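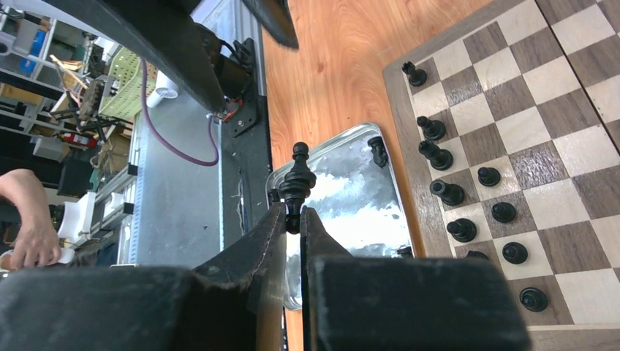 A reader of the first version of this article objects that Drostura chess should not be called a separate game, as every piece in it moves in the same way as in ordinary chess, and only the order of the start is different. The objection is accepted in part. In the present version it is called a variant, which is also the word used in the printed rules.

Drostura chess is a chess variant for two players, named after the river town of Drostura, where it was first played in the waiting hall of the ferry. It is played on the usual board of 64 squares with the usual pieces. Before the first move, each player takes the queen off the board and keeps it beside the board "on the bank". The queen can enter the game later, on conditions which are described below. The variant is also known as bank chess or, in the valley of Marín, as late queen.

Origin

The variant comes from the habits of the ferry passengers. The crossing left every 16 minutes in the summer, and a full game of chess could not be finished in this time. Players without queens made fewer quick attacks in the opening, and for this reason the unfinished positions were easier to judge when the boat arrived. The judging was done by the oldest person present. From this custom comes the expression "to ask the bench", which is still used in Drostura for any decision that is not very serious.

When the bridge was opened and the ferry stopped, the game moved to the Kodo, a coffee house on the market square. The first written rules were hung on its wall. They were short and left several questions without answer, among them the question of castling with the queen still on the bank.

Rules

All rules of ordinary chess are valid, with the following changes.

The queen's square is empty at the start. Castling on the queen's side is permitted under the ordinary conditions.

From the 10th move, a player may place the queen on her own starting square instead of making a move, if this square is empty. The king may not be in check at this moment. Entering the queen counts as a full move.

If the square is occupied, by a piece of either color, the player must wait. To keep an enemy queen out by putting a piece on her square is called "holding the landing". It is legal, and many games are decided by it.

A pawn that reaches the last rank may be promoted to any piece except the queen, as long as the player's own queen is on the bank. After she has entered, the promotion is free, also to a second queen.

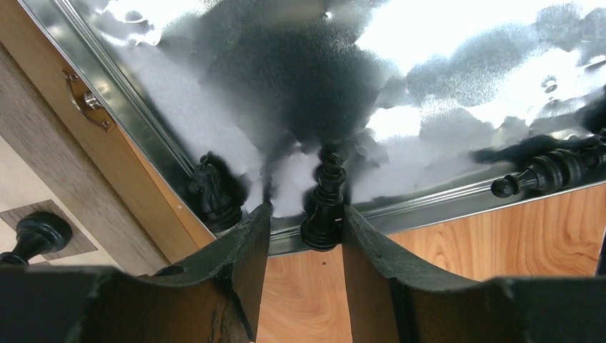 A black chess piece with a small, crown-like top.

Strategy

The opening theory of the variant is small. Gambits which depend on an early queen move lose their value, and closed openings are preferred. Most players develop the rooks sooner than usual, because the back rank is open between the bishop and the king. The weak point is the queen's square itself. A bishop or a knight on it cannot easily be driven away, and if it is taken, the piece which takes it then stands on the square and must spend one more move to leave it.

In the endgame there is no difference for players whose queens have already been exchanged. If one queen is still on the bank, the threat of entering must be counted in every calculation. Beginners often forget it.

Equipment

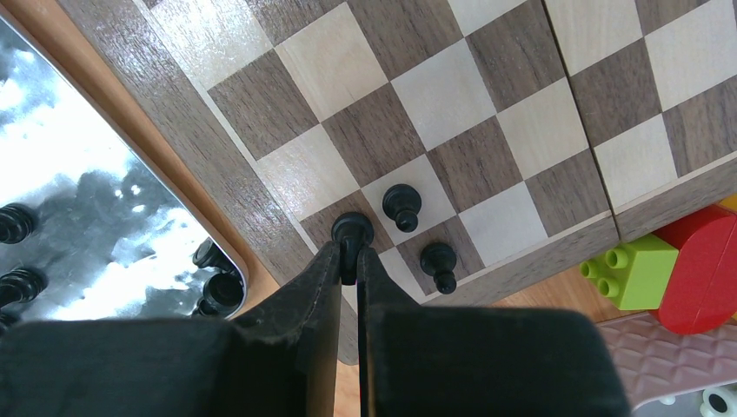

No special equipment is necessary for the variant. In the time of the ferry the sets were carried in coat pockets, and boards of cloth or stiff paper were common. Later the players at the Kodo changed to wooden boards, and both one-piece and folding boards are accepted at the tournament. A seam between two sections, as on the board pictured, makes no difference to the play, and neither does a dark border with a lighter stripe like the one along its left side. Of more importance is the space beside the board, where the two queens must stand in view of both players. A queen kept in the hand or in the box is regarded as a fault, and the opponent may ask for it to be put down.

Tournament

An open tournament is held every July in Drostura. It is played in one weekend, with short time controls, and the winner receives the old bell of the ferry for one year. In its best year the tournament had 300 entries. A smaller event in Skilleck is played by teams and uses the older rules, in which the queen may enter from the first move.

The current rules were printed on 17 March 2022, in 1100 copies. They settled the matter of castling, but they do not say what happens if a queen falls from the table.

See also

Chess variants
Opening theory
Promotion (chess)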